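Puvano Counter Clearing Package
For hotels, guesthouses and serviced apartments
Supplied and set up by Brinar

Home > Housekeeping > Vanity and Counter Work > Puvano

Anyone who has cleaned rooms for a living knows the bathroom counter takes longer than it has any right to. The bed is the bed, and after a while your arms know how to make it without you. But the counter is different every single time. One guest leaves it bare, the next leaves half-squeezed tubes, bottle caps, the torn box something came in, a wrapper stuck to the backsplash, and maybe an earring underneath it all. You have to look at each thing and decide, and you do it bent over, with a cart waiting in the hall and a supervisor asking about early check-ins.

Puvano is our package for handing the first part of that job to a robot. It includes the task software, the sorting tray and cart, the setup visit, and the training for your room attendants, which we consider just as much a part of the product as anything that comes in a crate. It runs on a wheeled robot with two arms, with a gripper and a small camera at the wrist, and we will help you choose and lease one if you don't already have one on the property.

What it does

The robot rolls up to the vanity, looks over the counter, and picks up loose items one at a time. Tubes, small bottles, cartons and scraps of packaging are its everyday work. Each one goes into one of 2 sides of the tray: clear trash on the left, and anything that might still belong to someone on the right. Then it backs away from the counter and shows a green light, and the attendant comes in to look over the right-hand side and wipe down.

It does not wipe, scrub or spray. We get asked about this a lot (and yes, we have tried it in our own workshop!), and we would like to sell you something that does a small job well before we sell you something that does a big job badly.

What it changes for your people

We spent most of a winter at the Ivanyshyn, a family-run hotel that was kind enough to let us get in everybody's way, and a good deal of what is on this page came from the housekeeping team there. Griet Aerts has run that department for longer than some of her staff have been out of school, and she had firm opinions from the first morning. She did not want a machine that went into rooms by itself. She wanted it paired with a person, on that person's floor, at that person's pace, and she wanted the person to be able to send it out of the room with one button. All of that is now standard.

The biggest change the attendants talk about is the order of the work. Before, most of them did the bathroom first to get it over with. Now they strip and make the bed while the counter is being cleared, and go into the bathroom second. It sounds like such a little thing, but it took a couple of weeks before it felt natural, and we'd ask you to allow for that when you plan your first month. Room quotas should stay where they are while people are learning. We put this in our setup agreement, and Terence Hulme, who looks after our customers once they are up and running, will call and ask you about it in his very polite way.

The second change is the right-hand side of the tray. Lost property used to be a matter of whatever the attendant happened to spot. With the tray, somebody has to look at each kept item and decide on it, and so that decision has become a more visible part of the job. At the Ivanyshyn they ended up giving it its own line on the room sheet, and the attendants asked for the authority to decide on the spot without calling down. Griet agreed to that, and we think she was right to.

There are parts people like less. The robot is slow with very flat things, such as a foil sachet lying on polished stone, and an attendant in a hurry will reach past it and grab the sachet. Please train your team to press pause first. It also takes up floor space, and in a narrow bathroom two people and a robot is one too many. A few attendants have told us they miss having the room to themselves, with the radio on. You can put the radio on, of course, but we understood what they meant.

Counters and surfaces

Puvano works on marble, tile, laminate and solid-surface counters. Busy patterns such as veined marble need a little extra time at setup, when our technician shows the cameras your counter both bare and cluttered. Mirrors are handled the same way. A large mirror behind the sink shows the robot a second set of everything, itself included, and the setup visit teaches it where the real counter stops. If you change your mirrors or your counters, let us know and we'll come back.

In the package

Puvano task software, with updates for the length of the lease
Two-sided sorting tray and a cart sized for standard hotel doors
Wrist camera covers, washable, 1 set
Pause button on a lanyard, one for each attendant on the floor
Setup visit and surface check
Staff training in paid hours, at your property
Priltident record system for kept items (may be left out if you have your own)

Good to know

Largest tray load: 77 small items
Rooms per setup plan: up to 400
Doorways: please measure the narrowest one and send us the number, even if you are sure it's fine
Glass: drinking glasses and open bottles are left for the attendant
Sharps: razors and needles are never picked up; the robot stops and calls for help
Pictures from the cameras stay on the property's own system and are cleared at the end of the shift

Before you order

We like to visit first. Fedir Kravets does most of these visits, and he will want to walk a floor with one of your attendants, ideally at about ten in the morning when the rooms are at their worst, and without a manager along if you can manage it. He asks for a bathroom just as the guest left it, so please don't tidy up on his account! What he is hoping for is an ordinary counter with the usual tubes and boxes and bits of torn paper on it, and he'll let the robot have a try while your attendant stands by and asks whatever comes to mind.

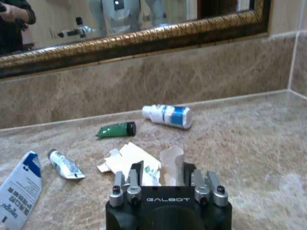

After the walk he sits down with the housekeeping team for coffee, writes up what they told him, and sends the same notes to them and to you. The visit is free, and February is usually our easiest month to book.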